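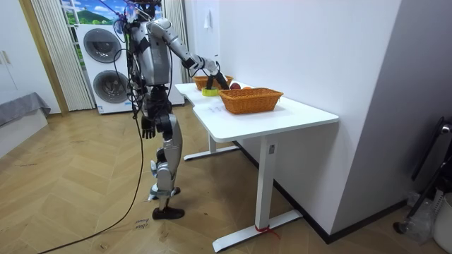
Notices > Makers > Builds at home

Skalladar has started on the tidying

A quick update from the flat, as so many of you at the Dollivholm workshop have been asking (and as I promised one back in the spring and then completely forgot to write it). Skalladar is on its feet, it has two working hands, and this month we've moved it on to what we've been calling the tidying job, which means clearing a desk into baskets. Fruit goes in one, desk stuff goes in the other. I know, I know, a toddler could do it, but I have never been so excited about an orange in my life!

For anyone who's missed the earlier posts, Skalladar is the walking robot a few of us from the workshop have been putting together and pulling apart since last winter. The heavy work, meaning the legs, the waist and anything that needed the big drill, got done on the benches at Dollivholm. The software and all the fiddly hand work happen at my place, mainly because the Wi-Fi at the workshop gives up whenever the laser cutter is going. So it lives with me now. It's silver and black and it stands in front of the washer-dryer, and visitors do tend to say hello to it before they say hello to me.

The job itself is easy to explain. We scatter a few ordinary things over the white desk, there's a wicker basket towards each end, and I've written on the desk top in marker what each one is for, so "fruits" for one and "office supplies" for the other. Then Skalladar has to pick things up and put them where they belong. At the moment the usual suspects are an apple, a little orange and a roll of yellowy-green tape. The tape was a late addition and it's been a proper pain. A round fruit is kind to a robot hand, you close the fingers and the thing more or less finds its own way into the middle. Tape has a hole in it, and it's low, and if you come down on it from slightly the wrong angle you simply push it along the desk. My first idea was to pinch it from the sides like a biscuit. The better idea, which came from somebody at the Sunday session and which I'm still a bit cross I didn't have myself, was to send the fingers down into the roll from above and get hold of it that way. We've been working on that approach all week and I'm much happier with it, though I still hold my breath every time.

Now the hands, which is what most of the questions have been about. They're second-hand, from Nägeli, and we paid 190 pounds for the pair because the seller had them down as spares or repair. The fault turned out to be a tired connector in one wrist. We were very smug about that for a good fortnight, and then one of the thumbs started sticking, so that was us told. The thumb got stripped down, cleaned and put back together on my kitchen worktop over two evenings, and I'd like to apologise again to everyone who came round for supper and ate it standing up. It moves nicely now. There's a bit of play at the base that I can feel if I wiggle it, and I've decided to leave it alone until it causes trouble.

Money, as I was asked to be open about it: the whole kitty for Skalladar stands at 2429 pounds spent, and that covers the parts we bought new, the scrap metal, the hands and a frightening amount on connectors. It leaves out what people simply gave us, and there's been a lot of that, including motors that would have finished the project off if we'd had to pay full price for them. If you put anything in the jar by the workshop door, thank you, you own part of an elbow.

The control side runs on Pamine, the bit of software we've been writing between us (the name was a typing mistake and it stuck). It does two things really. It lets one of us steer the arms by hand while it keeps a record of every movement, and later on it tries to do the same job from what it's been shown. We spend nearly all our time on the first part. You do the orange, you put everything back somewhere a bit different, you do the orange again, and on it goes. I've set us a target of 100 good goes at each object before we let Pamine have a try by itself, and I'm being strict about what counts as good. If it lands in the basket but clips the rim on the way in, I bin it and we do another one. This has not made me popular.

I did think the fruit would be the dull part. It's ended up being my favourite, mainly because of the thumb. When the fingers come in over the top of the orange and the thumb curls round the front, there's a tiny moment where you can see whether it's going to be a proper hold or a squirt across the desk, and after a week of staring at it you start to know before it happens. 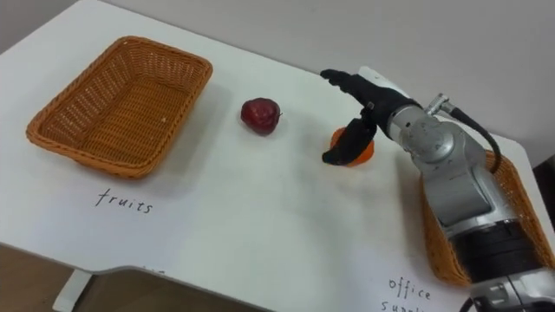

We tried giving it a firmer squeeze to start with, on the grounds that a dropped orange is annoying and a bruised one is still lunch. Bad plan. A firm squeeze on something small and round makes it want to leave, and you can guess how much of my afternoon went on crawling about under furniture. So we've gone the other way, a slow close and a light hold, and we lift a bit later than feels natural. The apple is bigger and heavier and honestly much better behaved, so I'd been putting it off until I had a bad day and needed cheering up.

A few people wanted to know why there are cables everywhere. Fair question! There's a bunch coming out of the top of the head and more off the arms, and a long one trailing over the floor from the waist, and yes, I have tripped on it, and yes, in front of my mother. We've talked about batteries. They're heavy, they're dear, and as long as Skalladar is working at one desk in one room I can't see what we'd gain. The head bundle does want tidying and I have a bag of cable clips put by for exactly that job, where they have been since the summer.

The brown footwear gets asked about too. The floor in that room is wooden, laid in a herringbone pattern, and I'm very fond of it and would like my deposit back one day. Bare metal on wood was never going to happen. I tried rubber pads first and they peeled, then felt, and felt on polished wood is basically a skating rink, so we ended up with shoes. If you've got any old ones with a decent flat sole, please bring them along to the workshop, I'd like to have a spare set in the cupboard.

What else? The desk is working out well. I'd wanted a dark top so the cameras would have less glare to deal with, and I was outvoted, and I have to admit the white one makes it dead easy to find things. Writing the labels straight on to it in marker was my doing. I'm told it will wipe off. I haven't tested this.

The baskets were a good choice as well, and we only went for wicker because it was what I had in the flat. We'd been practising with a plastic tray before, and it slid about whenever a finger touched it. The wicker seems happier to stay put, and if the hand does brush against it there's a bit of give.

After the tidying job we want to do drawers. Opening and closing, nothing inside to begin with. Closing should be the easy half (famous last words), and opening means hooking a finger behind a handle and pulling in a straight line, and pulling in a straight line is something neither arm is keen on yet. The left one drifts outwards towards the end of the pull and I haven't worked out whether it's the shoulder or something daft I've done in Pamine. If you're good with that sort of thing, come and have a look, I'll put the kettle on.

We'll bring Skalladar down to Dollivholm for the open afternoon in November, assuming someone can lend us a van with a tail lift. The plan is to set up the desk and both baskets exactly as they are here and let people choose what gets put out. Small things please, nothing that rolls too well, nothing you'd be sad about if it hit the floor. Somebody has already suggested grapes and the answer is no.

In the meantime the Sunday sessions carry on as usual, with steering in turns and tea in the middle. New faces are very welcome and you don't need to know a thing about robots, just message through the workshop page first so I can let you know which buzzer to press. And could whoever took home the small hex keys please bring them back, I've been doing up the wrist with a set from a flat-pack bookcase and it's not going well.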